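Tuesday, 8.40 pm
Posted by Fuvgate Odd Facts list

Hello all,

I've been through the animal courtship section for the Purnetti booklet. We now have 105 entries and room for 112, so there is space for a few more. Comments on the ones people queried:

1. Seahorses. The male carries the eggs in a pouch and gives birth. Keep it, but take out the line saying no other fish father looks after eggs. Sticklebacks do.

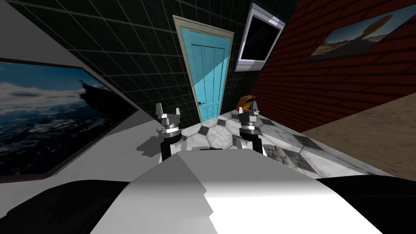
2. Garden snails. They have both male and female parts and fire a chalky dart into each other before mating. I've cut the bit about Cupid, as I couldn't find a source for it.

3. Anglerfish. In some species the male fuses to the female for life. The draft said all species, so I have changed it.

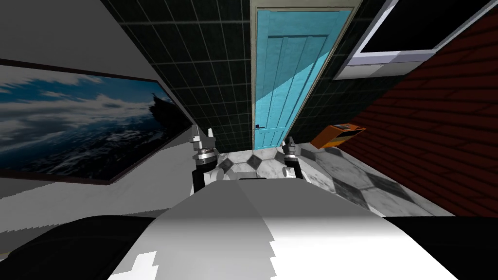

Both grippers pointing upwards

4. Clownfish. They start as males, and the biggest male can turn female if the female dies. Vareo are setting the page, so please keep this one under four lines.

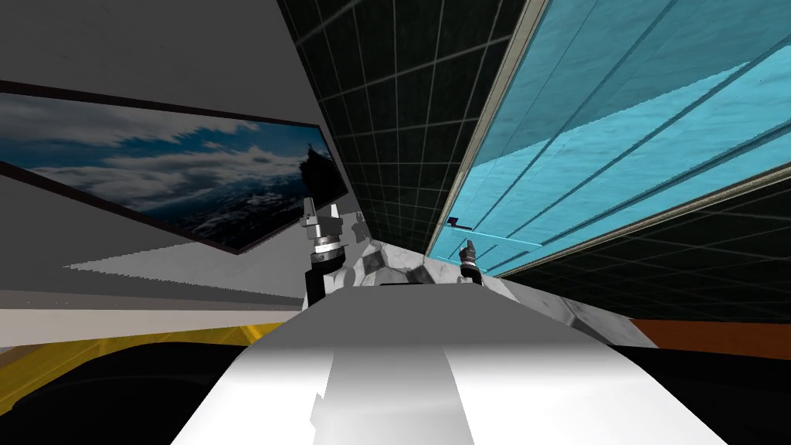
> Can we put the bedbugs back in? They were in the Kröger draft and
> I thought they were better than the snails. I don't mind
> rewriting them if the wording was too strong.

Yes, send a rewrite by Thursday and I'll put it after the anglerfish.
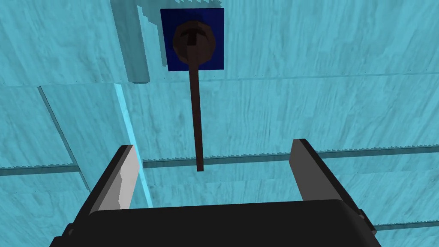
Round brown knob on a dark blue plate

Please reply to the list and put the entry number in the subject line.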